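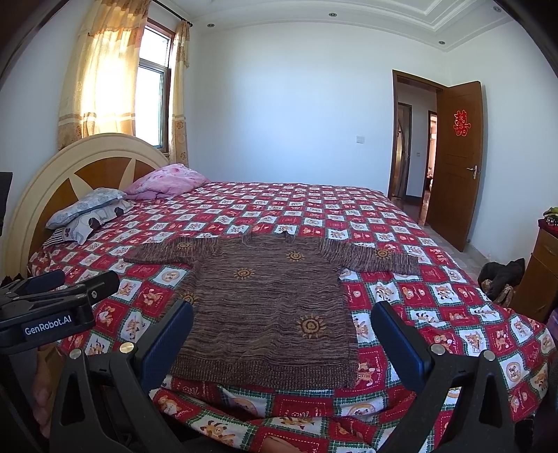 Shigeru Koyama reckons I should have stopped after the first slip and checked the fingers instead of the log. He's right, and I didn't.

The fault was a simple one. The grippers kept reporting themselves closed when they weren't. With a thick knit the pads stop early, the Purnov software takes the stall as a full close, and every recording after that carries the wrong width. I was folding jumpers for most of an afternoon and ended up with 40 runs. Only 12 were any good.

I blamed the wool first, then the cable. I swapped the cable and lost almost an hour to that. In the end it was a pivot screw that had backed out far enough for the linkage to bind partway.

There was a safety side too. When I put my thumb in to feel for play, the linkage let go and pinched the skin. No real harm, but I hadn't switched the motor off, and the Otow manual says to do that on its first page.

The brown jumper with the suns gave the most trouble. Laid out flat it looks easy, but the ribbed hem bunches up between the pads and that's where the false close shows up.
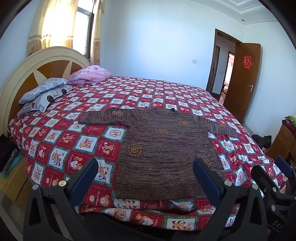
What I've changed

Power off before fingers go anywhere near the linkage. Screws checked every 7 runs. Xuân Võ is sending me a thread locker to try, and I'll redo the bad runs once it's on.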